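Filed under: Bench checks / Trays and table tops

Posted 8/25/22 by the Dreteo bench desk

Tray and table check, with my comments

I do this one at the start of every session and again before I lock up, and it takes 14 minutes if I don't get chatting. Tick as you go, scribble in the margin, and please don't tick things from the doorway!

1. Rim of the white tray – OK
Run a finger along the flat top of the rim, then along the inside where it steps down. You're feeling for cracks, sharp bits and anything that snags a glove. The corners get it worst (I've binned two trays from the old Hijazi batch for splits there), so give each corner a proper press.
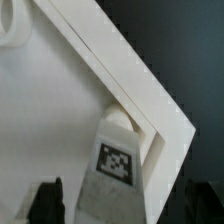 2. Cables at the back – OK, with a grumble
Nothing should lie where a sleeve or a tray could catch it. The thick black one arcs over the back of the table and I'd love it clipped down, but there isn't a clip that size in the drawer. On order from Dimis. Thin white cable: look for kinks and leave it be. While you're round there, check the little triangular warning sticker is still on and hasn't started to peel.
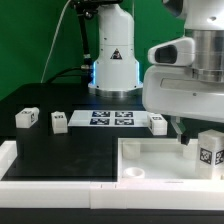 Photo: Dreteo bench desk

The card with the four printed squares should lie flat. If it curls at a corner, swap it – don't tape it, the tape goes gummy and then you're scraping the table for an hour.

3. Inside of the tray – OK
Wipe the big flat side first, then the narrow gap between the inner and outer parts of the rim. I use a dry cloth over an old ruler, which is ugly but works a treat. No solvent please, it clouds the plastic. 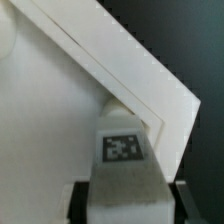
The cloth goes in the wash after each session, and anything gritty that comes off on it gets a line in the comments box. I had one lot of grit last September and it took me ages to find that it was coming off the shelf above.

4. Loose items on the table – action needed
Cubes want checking for chipped corners and lifting labels. I'd also like them back in the tray when we finish, please, because a cube underfoot is a turned ankle. Spares are on the Vandero shelf, bin 38.
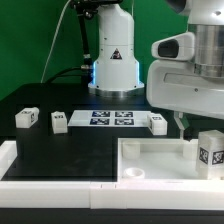 Labels that have lifted get peeled off completely and replaced, and the cube sits out for 60 minutes before anyone handles it. I know that's a faff. Write the cube down as out of use in the meantime.

5. Floor and light – OK
Clear floor on all sides, lamp working, stool pushed in.

Still open: cable clip, cube tidying. I'll chase the clip.

Dreteo bench desk, ext. 1,288 | Back to top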